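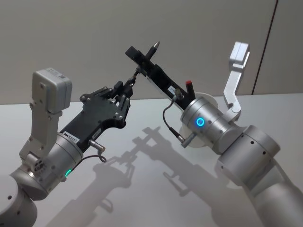

Vodemier opens the Villca Room, a new home for learning to draw letters by hand

11/03/2019
By Marleny Arboleda
215 shares | 3 comments

Vodemier is thrilled to announce that the Villca Room, our new community space for hand lettering and sign painting, is open to the neighbourhood. After two years of borrowed halls and folding chairs we finally have our own front door, and we painted the sign above it ourselves (three coats, and the V took an entire afternoon).

The Villca Room will run evening classes for adults, Saturday-style drop-ins for families during school holidays, and a slower daytime group for people who want to get their handwriting back after years of typing. Everything starts with plain capitals. From there people can move on to brush scripts, shop fascias, chalk menus, or the fat, shaded numerals you still see on older letterboxes and fishing boats.

"I learned by copying the grocer's price tickets when I was a kid," said Duván Tamayo, who will teach the beginners' course. "You get a feel for where the weight goes in an S. I've been doing it most of my life and I still love a good S."

The beginners' course runs over an eight-week term. Students spend the first fortnight on strokes alone, using markers on large sheets of newsprint, before they pick up a brush. Duván asks everyone to bring in a word they like the look of, and that word becomes their project for the term. In our trial group we had MARMALADE, a surname with two Zs in it, and the name of a much-missed greyhound.

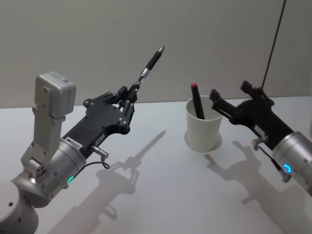
Brunello Bianchini will lead the sign painting stream, which covers enamel paints, snapping chalk lines, laying out a word so it sits in the centre of a board, and fixing the wobbles. He has a soft spot for mistakes and keeps a shelf of his own, including a bakery sign with the apostrophe in the wrong spot that the baker refused to let him correct.

"People come in saying they've got terrible writing," Brunello said. "Good! Bring it along. Lettering is closer to drawing, and you can take as long as you like over it."

The room also houses our reference library, which has grown to 3,000 alphabets, ticket samples, show cards and rubbings. A large part of it was donated by the family behind Kundden, the former ticket-writing firm, who kept everything — even the practice sheets of their apprentices. Visitors are welcome to sit and trace from the folders. The colour charts are especially lovely, and we'd ask that people wash their hands before opening those.

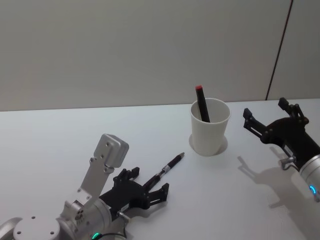

Fees have been kept low with a grant from Fundgate, and a number of free places are held each term for concession card holders. Paper, markers and paint are supplied. Aprons are a good idea for the enamel classes, as is a shirt you don't much care about.

Our first public project is already on the go. Gearóid McGrath is organising a group to repaint the faded honour boards at the bowling club, matching the original gold lettering name by name, and he would dearly like to hear from anyone who remembers how the oldest board looked before the sun got to it. Photographs would be wonderful, even blurry ones with somebody's uncle standing in the way.

Enrolments for the first term close at the end of November. For bookings, library visits or interviews with the teachers, please ask for Jhonatan Tello at the front desk.

Contact us | © 2019 Vodemier | Back to top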